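Budgeting for a first arm setup for bin picking – what am I forgetting?

Posted by Uchenna Ogundipe, August

We're a small shop that packs soft goods and odds and ends into orders, and I've been asked to put together a budget for one robot arm with a two-finger gripper. The job is to reach into a plastic bin, take an item out and set it on the table next to it. Later we'd like it to do the reverse for returns.

I have quotes from two places. Drellwood will sell me the gripper alone for $699 and says it fits most small arms. Medska wants $1,634 for a gripper with a wrist camera bracket, cable and a spare set of fingers. The arm itself is a separate line and already approved, so please don't try to talk me out of it.

My questions:

Is the Medska package worth the difference, or am I paying for a bracket?
What else should be on the sheet before I hand it in? I only get to ask for money once this year.
Does it matter what bins we use? We already own a lot of them and my boss would like to keep them.

We have one table for it, and the power is on the wrong side of the room.

Posted by Tom at Aguirre
9:40 a.m.

Buy the expensive one. You always end up buying it later anyway.

Posted by benchrat

I did this same exercise two years ago, so I'll go through it in the order the money went out.

Gripper first. The price on the quote tells you very little until you know the finger length, the opening width and whether the fingers come off with ordinary screws. Ask Drellwood for all three in writing. Our first gripper was a cheap one and the grip was fine. The fingers were too short for our bins, so the body of the gripper hit the rim before the tips got to the bottom. We ended up having longer fingers made, and that came to more than the gripper had cost. If the Medska spares are longer than the standard set, that closes a good part of the gap by itself. If they are only a second copy of the same finger, it closes much less of it.

Fingers wear. The pads get shiny and start to slip on anything with a smooth skin. Put a line on the sheet for replacements and don't fold it into "misc," or it will get cut.

Bracket. You can make your own, and we did. It took 16 hours of one person's time, counting the two versions that put the camera where it could see mostly gripper. Work out what those hours cost you and add them to the $699 before you compare. Also check what the camera can see with the fingers down inside a bin. The walls and the fingers take up a lot of the view in that position, and you won't find that out from a picture on a sales page. Ask for a sample taken from the wrist with the gripper down in a bin like yours. 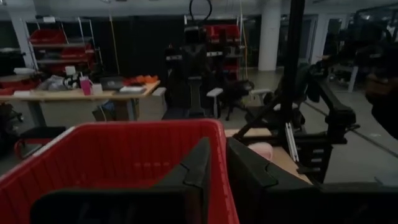 Then the things that weren't on my sheet and should have been:

– A table that doesn't move. Ours was a folding one and every fast stop shifted it. We bought a Dekia bench and bolted it down.
– Longer cables, and something to hold them. If your power is on the wrong side you need a proper run along the wall or overhead, with enough slack for the arm's full reach. Get an electrician's price now.
– Light. We had one end of the room fairly dim and the camera did badly there until we put a fixture over the table.
– Shelving for the bins that aren't in use. They pile up fast and end up on the floor in the way of the arm.
– Guarding or whatever your insurer asks for. Call them before you send in the budget. Ours wanted a stop button on each side of the table.
– Someone's time for the first month. I left this off entirely and it was the biggest cost after the arm.

On bins: keep the ones you own if they are all the same and they sit still. Measure the inside depth, the inside width at the bottom and the rim. A thick rim costs you some clearance on every reach. Slotted walls are fine for most items but straps and thin tags can get caught in them, so test with your worst item. If you have 2 or 3 different models mixed together, pick one for the arm and use the others elsewhere.

For what it's worth, I would ask Medska to price the camera bracket and the spare fingers as separate lines. They may say no. If they say yes, you can see what you are paying for, and your boss can too.

Posted by Uchenna Ogundipe

Thank you, this helps a lot. I measured the bins this morning and we have two kinds, so that needs sorting out before anything else. I've written to both places about finger length. Drellwood already answered and they want to know the depth before they'll say if the standard ones will do. The electrician is coming to look at the power.

Posted by benchrat

Good. Give them the depth with the rim included, and tell them how close to the wall you need to pick. Those are two different limits and they will only ask about the first one.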